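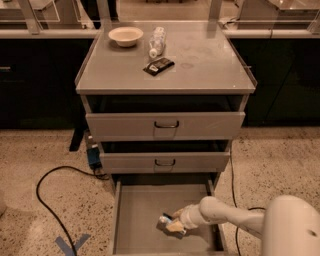 4.2 Surface storage and the use of drawers

The household survey asked respondents to name the place where they would first look for each item on a list of everyday belongings. Of the 2,004 households that returned a completed form in the Jurnimau and Leder districts, a clear majority named an open surface for at least one item that they also described as having a "proper place" elsewhere in the home. Keys, mail, medicines and drink bottles were the items most often reported in this way. Clothing and linen were seldom mentioned, and documents fell between the two groups.

We use the term surface storage for this practice. It covers any item left on a bench, table, cabinet top or windowsill for longer than the activity that brought it there. The definition is broader than the one used in the Cheema Household Inventory, which counts an item only if it has stayed in place overnight. A cabinet of the kind shown in Figure 3 offers both forms of storage in one piece of furniture, and our coding treats the top and the drawers as separate locations. Where a respondent wrote only "the cabinet", the answer was coded as undetermined and left out of the comparisons below.

Figure 3. Three-drawer cabinet with a bowl, a clear plastic bottle and a small packet on top.

Differences between the two districts were smaller than expected. Leder has a higher share of rented flats, and its respondents reported fewer pieces of storage furniture per person, yet the proportion of items kept on surfaces was close to that in Jurnimau. Household size was a better guide. People living alone reported the lowest use of surfaces for shared categories such as mail, while households with school-aged children reported the highest. The pattern held when dwellings with a separate laundry or mud room were removed from the sample, although the gap narrowed.

Respondents were also asked why they did not use a drawer. The most common answer concerned visibility: an item put away was thought likely to be forgotten. This was especially marked for medicines taken daily. A smaller group referred to effort, and mentioned drawers that stuck or were too full to close. Some older respondents wrote at length about bending to reach the lowest drawer, and several had stopped using it altogether – a finding that the Stalletti fitted-furniture trial, with its younger participants, had no means of detecting.

Two limits should be noted. The form relied on recall, and respondents may have described the home as they would like it to be. It was also distributed in October, when many households in both districts were changing over seasonal belongings, and the use of surfaces may have been higher than at other times of the year. The follow-up interviews described in Section 4.3 were intended in part to address the first of these concerns. No correction has been made for the second, as the earlier pilot did not record the month in which its forms were returned.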